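Softening Butter and Melting Chocolate in the Microwave

My friend Bianka Tóth swears by a pan of simmering water for this, and her cakes are wonderful, so I won't argue with her. But I love the microwave for butter and chocolate! It's quick, there's only one bowl to wash, and once you get a feel for your own machine you'll use it all the time.

Start with the power setting. Most recipes that go wrong do so at full power, which heats the edges long before the middle catches up. Turn it down to half or lower. If you have dials instead of buttons, spend one afternoon with a cup of water learning what each mark really does – the numbers on an old dial can be very optimistic.

For butter, cut the stick into 7 even slices and lay them flat on a plate, spread apart. Give them 7 seconds on low, turn the plate, and press a slice with your finger. It should dent easily and still hold its shape. If it doesn't, go again for the same time.
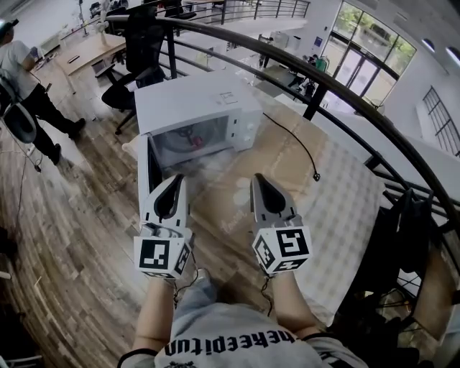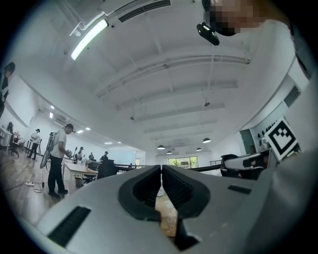 Chocolate needs more patience. Chop it small (a bread knife is great for this), put two thirds in a dry glass bowl and keep the rest back. Heat on half power for 20 seconds, stir, and repeat. Chocolate keeps its shape even when it's nearly melted, so stir before you decide it needs more. When only a few lumps are left, take the bowl out and stir in the chocolate you saved. It'll melt in the leftover heat and the whole thing goes glossy and smooth – I still get excited every time!

A drop of water will turn the bowl grainy, so dry your spoon well. If it happens anyway, add 2 tablespoons of warm cream, beat hard, and call it sauce. Lise Pelletier did this with a ruined batch last September and we ate it over pears.

White chocolate scorches fastest of all. Use the lowest setting and stir every 10 seconds.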